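Visit to the Gedwood Paper Mill

In January, members of the regional Vocational Education Council visited the Gedwood paper mill at the invitation of its operator, Mallix. The purpose of the visit was to review the apprenticeship places offered at the site and to see the training workshop that opened there last fall.

The delegation was received at 9:30 a.m. by Hnat Boiko, head of training at the mill. In his opening remarks he outlined the history of the site, which today employs 325 people in three shifts and produces packaging board and uncoated paper. At present 32 apprentices are enrolled, most of them in the papermaking and electrical trades.

The tour began in the pulp hall and continued along the second paper machine, where members followed production from the headbox to the reel. Particular interest was shown in the drying section – rebuilt two years ago by the engineering firm Wendt – and in the recovery of heat for the neighboring greenhouse operation.

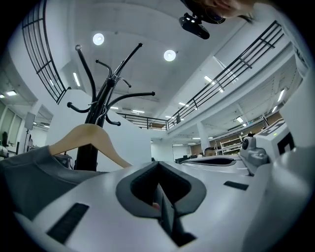 After lunch in the mill canteen, the discussion turned to housing for apprentices who live outside the county. Mr. Boiko reported that Mallix rents rooms in the former railroad hotel for up to 191 nights per apprentice each year. Members asked whether this arrangement could be extended to trainees of smaller firms in the area. The company agreed to examine the matter and to reply in writing before the spring session.

Members also noted that bus service to the mill ends before the late shift. The Council will raise this with the county transit office.

The Council thanks Mallix and the staff at Gedwood for their hospitality. The next visit will take place at the Gedex print works.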